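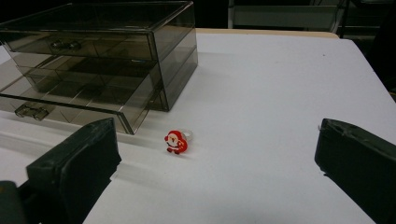
4.2 Where the small things go

We came to the drawers fairly late in the study, and I am a little embarrassed by how late. The Droto project began as a survey of closets and kitchen cupboards in 27 homes in Plisine, and for the first months our attention was on coats, pans, bedding and the other large things that people complain about when they complain about having no room. Small things turned up in the diaries all the same, and they kept turning up. Of the 2,000 diary entries we had collected by May, 200 concerned an object that could be hidden in a closed fist: a ring, a button, a spare fuse, a single earring whose partner might still come home some day.

What struck us on reading these entries together was how much thought went into them. A frying pan has a place and goes back to it without much fuss, but a novelty ring bought for one holiday party is a different matter. It is jewelry, strictly speaking, and yet it seems wrong to lay it beside a wedding band. It is also a decoration, though it would be lost at once in a box of tree ornaments. Several diary keepers wrote long and rather tender passages about such pieces - the Santa ring, the plastic pumpkin pin, the shamrock earrings - and most of them settled on the same answer, a small compartment of its own in a drawer that was opened fairly often for other reasons.

We therefore added a tabletop sorting task to the home visits and repeated it in our own room at Nisthorpe. Each participant was given a mixed tray of rings, clips, pins and beads, together with a two-drawer organizer of tinted, see-through acrylic, and was asked to put everything away as they would at home. We gave no instructions as to which drawer to start with. Placements were noted on the Pawlak sheet, a one-page grid we have used since the pilot, with a line for anything the participant cared to say along the way (and people cared to say a great deal, which made for long and very pleasant afternoons).

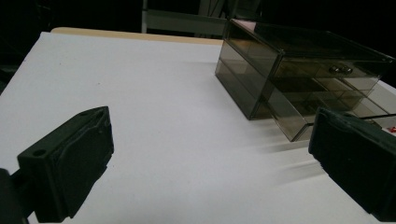
Seeing a thing and being able to find it turned out to be separate matters for our participants, and we had wrongly treated them as one when we drew up the first version of the sheet. We had supposed that see-through walls would do most of the work, so that a person could glance at the box and know what was in it. Smoky plastic is less generous than that. With the organizer set out on the white table and its lower drawer pulled partway out, as in Figure 4, the edges of the dividers show through the walls only as faint lines, and the housing itself reads mostly as a gray box. People noticed this very quickly. They drew the drawer further out, looked down into it from above, and after that paid hardly any attention to the sides at all.

Figure 4. Two-drawer organizer used in the sorting task, upper drawer closed and lower drawer partly open.

The choice between drawers was steadier than we had expected. Things worn every week went into the upper drawer, and seasonal or sentimental pieces went below, often with a remark about not wanting to bend or dig for something in the morning. On a tabletop there is no bending to be done in either case, so we take this to be a habit carried over from dressers and filing cabinets, where the top drawer is the handy one. A few participants did the reverse, and they explained that they liked to come across the silly things by accident.

Compartment size mattered more than the number of compartments. A ring with a flat figure on the front does not lie down the way a plain band does, and participants tried such rings on their backs, on their sides and propped against a divider before they were satisfied. Asked afterward to rate how pleased they were with the result on a scale of 100, they tended to talk about these awkward pieces and to pass over the beads and clips entirely. We return to the ratings in Section 5, along with the question of labels, which divided our households rather sharply.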